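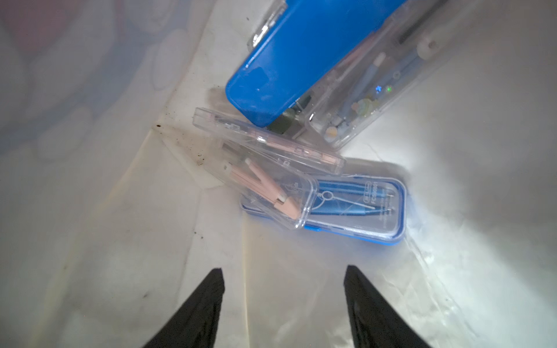 Re: packaging licence renewals - who has actualy heard back?

January 6, 2021

Quick one, between calls. Same boat here. Citano put our renewal in back in July, one reply since, asking for a form we'd already sent. Rang twice. No joy.

On the child-resistant tins - the Gimano ones passed for us, but only the 8 gram size. The bigger tin is still "under review". Wouldn't order more than 100 till you have it in writing.

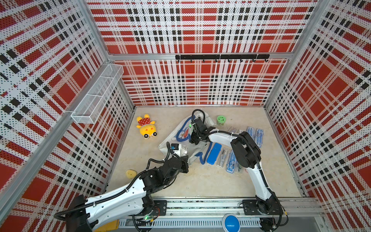 Fee went up as well, 425 now for the small processor class. Check your invoice, ours had the old amount on and they bounced teh payment.

> Has anyone on the list had their processor licence renewed yet?
> We're at Mitmont, small outfit, edibles only. Told 2 months
> and it's been about double that. Also does the label need the
> batch number on the lid or is the side OK?

Side is fine, so long as it isn't on the peel-off bit. Mogensen print ours, they have the current template, ask for the one with the warning box at the bottom.
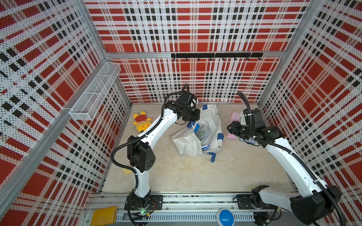
*Hook rail, empty, and wire basket, apparently empty too.*

Will post if the renewal turns up. Anyone got a direct number for the labelling desk? Off list is fine.

Citano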